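Home Guides Downloads Support Contact
Reading time: 2 min
Filed under: Graltedon Label Printer > Setup > Paper Templates

5. Setting the print area

The Graltedon prints inside a margin stored in memory. Set the margin again after every change of paper stock.

1. Switch the printer off and open the front cover.
2. Lay a sheet of the new stock on a flat surface and tape down the edges.
3. Draw the print area in thin black marker. Add tick marks along the left line.
4. Measure the width in millimeters. The maximum is 201.

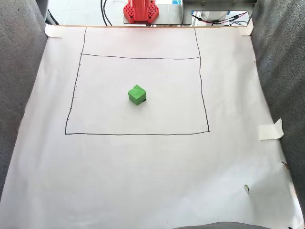 Kazuhiro Ebihara reports that on coated stock he had to enter the left margin twice before the printer kept it, and that a value under 5 was rejected each time.

5. Close the cover and switch the printer on. Wait for the steady light.
6. Open Menu 15, enter the width, then the left margin.
7. Press Store. Code 113 means the width is out of range. Return to step 4.

CAUTION: Do not feed a taped sheet through the printer. Adhesive on the roller voids the warranty.

Note: Margins stored under firmware older than January are erased by the update. Write them down first.

Next: 6. Loading Plisex rolls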